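Forums > Cell Setup and Maintenance > Grippers and Tooling > Finger clearance in sim, Wivora cell

Finger clearance in sim, Wivora cell

Close view of the finger next to the part mesh, taken out of the sim for our Wivora cell:

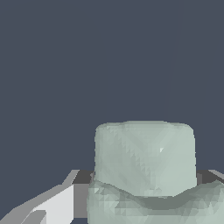 kestrel_tool: Check your collision mesh before you touch the finger offset. A coarse mesh can sit proud of the true surface, and the planner will treat every high facet as solid. Which mesh is the planner using, the display one or a separate one?

dale_m4: Same one for both. I loaded it once and never made a second. The trouble is that the planner throws a collision on the approach to the wide lower part. The upper body is fine. On the real cell we run the same approach by hand at slow speed and the finger goes in clean.

kestrel_tool: Then I would start there. Make a separate collision mesh, keep it simple, and leave the display one alone.

pinworks: I don't agree. If the real cell clears and the sim doesn't, the first thing I look at is the tool frame. We had a Frerichs wrist that had been bumped, and somebody fixed the frame on the controller but not in the sim. We spent most of July blaming the part model. Compare the two numbers. It takes five minutes.

dale_m4: Compared them. Controller says 286 mm from flange to fingertip. Sim says 300. The old fingers were longer and I guess the sim never got changed over.

pinworks: There you go.

kestrel_tool: That is a big miss and it has to be fixed, but I still say the mesh is going to bite him later. Fourteen millimeters long should have shown up everywhere, and he says the upper body is fine.

pinworks: The upper body is narrower. The finger has room to be wrong up there. Down at the base it doesn't.

dale_m4: OK, I changed the tool frame to 286 and swapped the finger model for the current one. The approach now plans on most of the grasp poses. I have a list of 371 poses for this part and 57 of them still fail, all on the low side.

kestrel_tool: And what does the collision report name for those?

dale_m4: Part mesh against finger on nearly all. A few are finger against table.

kestrel_tool: The table ones are real. Throw those out or raise the approach height. For the others, build the simple mesh and run them again.

old_grease: Coming at this from the maintenance side. Before anybody trusts the 286, when was it measured? Fingers get pulled for pad changes. If the dowels are worn they don't go back in the same spot. On our cell the steps are: power down and lock out, pull the pads, wipe the mounting face, seat the dowels, torque the screws in a cross pattern, then touch off on the pin before going back to auto. If you skip the touch off you are running on an old number.

dale_m4: We don't have a touch off pin. We check against a block on the fixture plate.

old_grease: A block is fine for height. It won't show you a finger that is twisted. Get a pin.

pinworks: A pin is nice to have but I wouldn't hold the job for it. Block plus a slow dry run has been good enough for us for years.

old_grease: Depends how tight the part is. I have bent two fingers with "good enough."

dale_m4: Update, 10/28/19. Made a collision mesh out of two plain shapes, one for the upper body and one for the base, each a hair over the real size. Everything plans now except the table ones, and I dropped those. So it was the frame and the mesh both. Pin is on order. I also put the finger length on a tag on the gripper body so the next person changes it in both places.

kestrel_tool: Watch the underside of the rim. Two plain shapes can close up a gap that is really there – not a problem unless you want to grasp in it later.

dale_m4: We don't grasp there. Thanks all.

Comments on this thread

rwl_shop: Does the tag go on the sim side too? We keep ours in the file name.

toolcrib9: Had the same thing on a Prumena gripper. The vendor file still had the long fingers in it.

fencepost: I'm with old_grease on the pin. Cheap part, saves a finger.

Related threads
Worn dowels on quick-change fingers
Mutudora controller: where is the tool frame saved?
Approach height for low parts on a fixture plate
Pad glue that holds up to coolant
Simple collision shapes for cast parts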